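Notebook > Lime and Masonry > Omstead job

May 16, 2026

Back on the mortar samples for Omstead. Carried over from October: three mixes, all cast from the same bag of Haltitz lime, cured under damp burlap, then left on the shelf by the back door. Labels on two of them have faded so I went by the sketch on the inside cover. Pencil next time, marker doesn't last on those tags.

Mix A -- 1 lime to 3 sand, coarse. Crumbles at the corners when I rub it with a thumb. Color is good, close to the old joint.
Mix B -- 1 to 2.5, same sand. Harder, some hairline shrinkage on the top face. Would still use it below the sill line.
Mix C -- 1 to 2.5 with brick dust in place of part of the sand. Pinker than wanted. Best of the lot for soaking up water and letting it go again.

Weighed C this morning, 593 g dry. Sat it in the tray for an hour, wiped it, weighed again, 104 g up on that. Seems like too much. Scale was on the uneven bench so I don't trust it, redo on the slab.

Sand from McKinnon is not the sand we had in the fall. Same name on the ticket, finer stuff, more silt. Did the jar test twice, and both times the silt layer was thicker than I'd like. Either wash it or go back to the Cadedura sand, which costs more and has to be picked up. Leaning to picking it up. Washing that much by hand is a whole day and the yard drain is slow already. 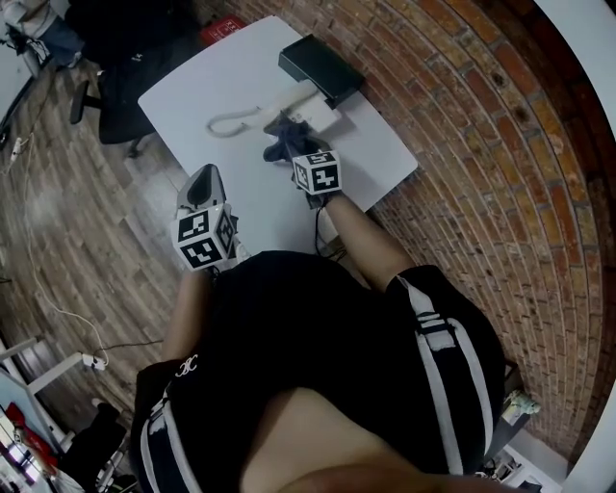
Joints on a curved wall are what I keep getting wrong in the estimate. On a straight run I can take brick count and joint width and get within a bag or so. On a bend the outside face opens up and the inside pinches, so the vertical joints are wedge shaped and the depth you can rake varies from one brick to the next. Bare red brick like the stretch curving along behind the white table shows every bit of that, no plaster to hide a fat joint. So the color match matters more at Omstead than I'd been allowing for, and C is probably out on that alone. Try a half dose of the brick dust befor giving up on it.

Raking out: 39 linear feet done at Omstead so far, lower courses only. Hand chisel and the narrow plugging chisel. No grinder on the verticals, the arrises are too soft and one slip takes the face off. Old mortar comes out easy to an inch or so then goes hard. There is a gray cement patch near the downspout, somebody's repair, and the bricks on both sides of it are spalled. Has to come out. Slow going, budget a full day for the patch by itself.

Brick order: 1044 reclaimed, quote is in the folder. That covers the spalled ones, the missing cap course and breakage. Check size before paying, the last pallet ran a good 1/8 short and we ended up with joints like piano keys.

To do
- reweigh C on the slab
- cast mix D, half brick dust, Cadedura sand if I can get it
- call McKinnon re: silt, ask which pit its coming from
- more burlap, the old pieces are rotting
- wet down the raked section at Omstead before any test patch, and hang a sheet over it if it's sunny
- sharpen the plugging chisel

Test patch goes on the north end, low, where the planting will cover it. A and B side by side, a foot each, leave two weeks before judging color. They always look too dark the first few days.

Filed under: lime mortar, repointing, samples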